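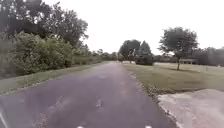 4.3 Recording a path-following run (outdoor)

Read 4.2 first. Camera calibration has to be done before any of this.

1. Power on the rover, wait for the Fusero status page. Green = ok.
2. Set route type to PAVED, edge mode to SOFT. Grass or weeds over the asphalt border will pull a HARD edge fit sideways.
3. Drive by hand to the start. Face straight down the path.
4. Start log. Hold still 8 seconds, then hand over to the Odley controller.
5. Walk behind, remote in hand, whole run.
6. Stop log BEFORE you pick the rover up. Otherwise the last segment is junk.

Note: side slabs and driveway aprons get labeled as path sometimes. Known problem, Ghada is retraining. Run 3942 has a bad case, check there if you want to compare.

Note: flat overcast light gave us the best edge recall so far, 11 runs. Low sun not tested properly yet.

CAUTION: the e-stop on the remote has a dealy. Use the one on the chassis if you are close enough.

Caution: no runs under 58 percent battery, the logger drops frames.

Upload to Flillell same day. Name the folder by run number only. Questions to Elie Salameh.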